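How do I get a sticky wooden serving tray clean without wrecking the finish?

Asked in Home > Kitchen & Table > Wood care
Viewed 1,008 times - 3 answers - tags: wood, trays, spoons, oil, sticky

Question

Hi all, quick one hopefully. Have a big wooden serving tray, orangey brown, lots of grain showing, low rim all the way round. Came from the Trurnon outlet when it was closing down, no label, no care card, nothing. Used it maybe 6 times for breakfasts and soup nights and then it sat on top of the fridge all winter. You can guess. Top is tacky now. Put a napkin down and it leaves fuzz.

Tried so far:
damp cloth - nothing
damp cloth with dish soap - better for a day, then tacky again
wiped it with olive oil because my aunt swears by it - I think worse??

Also have a couple of dark wooden spoons that live with it. Those aren't sticky but they look dull and one feels a bit furry on the bowl part. Can I do everything with the same stuff, in one go? And is it OK to put the tray down on a tablecloth after, or will it bleed oil. The cloth is white and I would like it to stay white.

Don't own a sander. Do own a kettle and not much patience. Need it by the end of February, 14 people coming for lunch.

Edit: no it's not been in the dishwasher. One of the spoons has. Sorry.

Edit 2: it's not scratched, just sticky. Some people asked.

Answer 1 (marked helpful by asker)

Olive oil is your problem, or half of it. It never dries hard on wood, it just sits there and goes gummy and then grabs every bit of fridge grease going. Fridge tops are terrible, everything up there gets that film.

First find out what finish is on it. Drop of water on the underside, leave it ten minutes. Beads up = varnish or lacquer. Soaks in and goes dark = oiled or bare. Do it underneath, not on the top where the pattern is.

If it's varnished:
Warm water, squirt of dish soap, soft cloth wrung out till it barely drips. Wipe with the grain, and go into the corner where the rim meets the flat, gunk collects there. Old toothbrush. Wipe again with plain water. Dry straight away with a towel. Repeat if you have to, mine took three rounds. Do not pour the kettle on it. I did this once and got a white cloud the size of a dinner plate that never came out.

Still tacky after that? Then the varnish itself may have gone soft and cleaning won't fix it. White vinegar and water half and half, one wipe, see if it changes. If not you're into stripping and that's a whole other thread.

If it's oiled:
Same wash but quicker. Then stand it on its edge overnight so both sides dry the same. Lay it flat on the counter and it can cup. After that food grade mineral oil, thin coat, leave it a few hours, wipe off ALL of it. More than you think. Most sticky wood is people leaving to much oil on.

No more olive oil, tell your aunt sorry.

Comment: Water beaded up on mine so varnish I guess. Doing the soap thing tonight.

Comment: two rounds in, cloth came off brown. Gross. But it's working, napkin slides now

Answer 2

Baking soda paste. Works on everything. Rub it on, rinse off, done

Comment: please don't scrub varnish with baking soda, it's gritty enough to dull it

Comment: I've done it for years and it's fine

Answer 3

Nobody has done the spoons so here goes, typing on my lunch so forgive.

Spoons are different from the tray, don't do them in one go. Tray is varnished going by the comments, so it doesn't want oil, oil can't get in. Spoons get hot soup and spit and washing up so they do want it, if they're bare wood. Check the same way with a drop of water.

Furry bowl is raised grain, that's the dishwasher. Easy fix, no sander needed:

1. Wet the spoon, let it dry completly. Overnight, away from the radiator.
2. Fine sandpaper, 320 or so, small piece folded over. Light strokes along the handle and round the inside of the bowl. Couple of minutes.
3. Wipe off dust.
4. Mineral oil, or a board paste with beeswax. I use the Dvořáček tin from the hardware place in Brullemness, any board wax is fine. Rub in, leave overnight, buff with an old t-shirt.

If the spoon already has a bit of shine to it then don't bother sanding the handle, only do the rough part. A dark spoon goes pale where you sand it and you'll get a patch. Oil brings most of the color back - not always all of it.
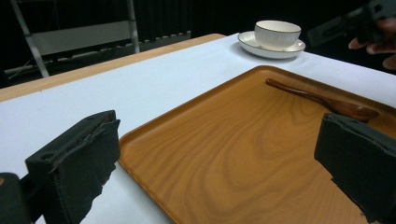
White cloth: after oiling keep the spoons off it for two days. Lay one on a paper towel with a mug on top, leave it an hour, check for a mark. No mark, good to go. Cleaned varnished tray is fine on a cloth straight away as long as the bottom is properly dry. Check underneath, water sits there and some stains will bleed when damp. I lost a good table runner from the Vandisgate market that way, brown line right along it, never washed out.

For your lunch I'd keep hot pots off the tray altogether. Varnish that's been tacky once will mark from heat much easier. Bowls ok, casserole straight from the oven no. Fold a dish towel under it if you must.

Storage - not the fridge top! Stand it up behind the bread bin or down the side of a cupboard. Spoons in a jar, bowl end up.

Comment: thank you, did the furry one, much smoother. Did get the pale patch lol. Second coat of oil on it now

Comment: second coat should help, give it till morning

Comment: does this work for salad servers too? mine have a metal bit at the join

Comment: yes just keep the sandpaper off the metal

This question has accepted answers. New answers are still open.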